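Jornstead Treaty Archive Program
Progress report to the Skillstead Fund, March 12, 2021

Cataloging of the border treaty papers continued on schedule. Staff indexed 56 diplomatic notes and 12 draft protocols. Seven items await release by the Jumik foreign ministry.
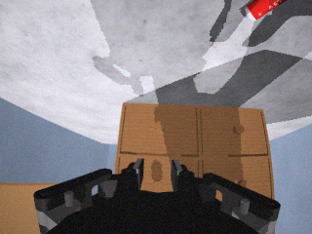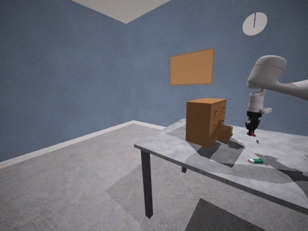
Translation of the Bañez correspondence is the principal task for the next period. Oskari Kokkonen will review 28 letters on transit rights. Originals will be kept flat in a small wooden cabinet, similar to the one shown, until permanent shelving is approved.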